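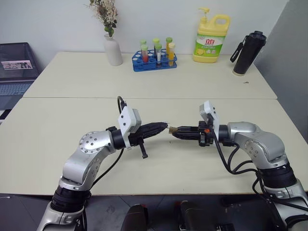
¿Cómo se disimula la junta entre dos tableros de mesa puestos uno detrás del otro?
Con masilla acrílica del mismo tono, aplicada con los dos tableros bien nivelados y repasada con un trapo húmedo.

Respuestas (4)

pgittins
Tengo dos mesas Bralarico color crema contra la pared y la raya me molesta al escribir. Las compré en mayo. ¿Alguien las ha unido sin masilla?

tablerosur
Yo puse 5 pletinas por debajo y dos sargentos mientras atornillaba. La línea se ve, pero no se nota al pasar la mano.

minami802
No estoy de acuerdo con la masilla. Si un día quieres separar las mesas, se desconcha el canto. Mejor un vade grande encima – el Plido tapa la junta entera.

tablerosur
El vade se mueve. Y la masilla sale con una espátula de plástico, lo he hecho.

pgittins
Gracias. Empiezo por las pletinas y ya veré lo del color.
Prys Gittins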